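Modeling Seasonal Flu in a Small Town: Project Report
Course project in public health statistics, spring term

1. Aim of the project
In this project we wanted to know how the seasonal flu spreads in Solon when a part of the students gets the vaccine late. We compared two situations: vaccination finished in October, and vaccination finished in December.

2. Method
We used the Flallix program, which divides the population into susceptible, infected and recovered persons. Our model town had 531 households. The contact data came from a questionnaire, and 301 households gave complete answers. The missing households received values from similar ones, according to family size.

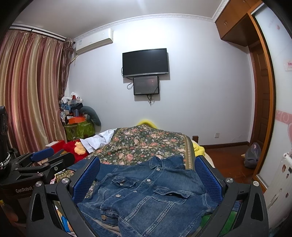
Denim jacket on the bed.

We ran the model 80 times for each situation. The first version had a mistake in the recovery rate, so all runs of February were repeated.

3. Results
With early vaccination, the peak came in late January and it was low. With late vaccination the peak came before the holidays, and up to 55 households had a sick person in the same week. The difference was largest in families with school children. For older people living alone we saw almost no difference, but this group was small in our data. 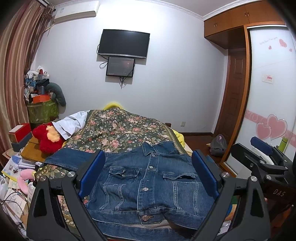 Lumbantobing remarked after our presentation that the questionnaire was done in a school month, so the contacts during the holidays are probably too high in the model. We agree with this. We tested lower holiday contacts, and the late peak became smaller but it did not disappear.

4. Limits
The model does not include visitors from other towns. We also supposed that every person with symptoms stays home after one day, and this is too optimistic. A next group could use the Jornero contact tables and compare them with our answers.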